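The Saselham Archive of Popular Music received the Darnow negatives in July, in a steel cabinet for which no key had been supplied. The accession register recorded 357 frames, all of them taken during the final tour of the band Flusgate, and all of them credited to Hüsnü Yaman.

Ms. Sheehan, as Keeper of Photographs, was instructed to prepare a selection of 20 for publication. The publisher, Mridha, required a signed statement that every picture was the work of the credited photographer. She had drafted the statement before she reached the sixth roll, in which Mr. Yaman himself appeared, asleep on an amplifier case with his camera on his chest. 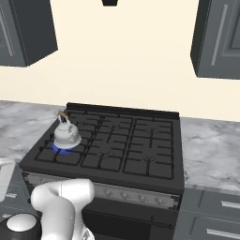 Mwangi Kombo wrote by return that the band had always known. The girl who sold the programs had borrowed a camera most nights, he stated, and her pictures were the ones people remembered. He gave her name as Tania Jayasinghe and asked that his letter be placed on file.

The letter was placed on file. Ms. Sheehan withdrew her draft and submitted a second, in which the credit was divided between two persons, and the Director, Mr. Fakir, returned it unsigned with a request for proof. She sent him the sleeping photographer, enlarged, without a covering note. It came back at 4:30 with his initials in the margin.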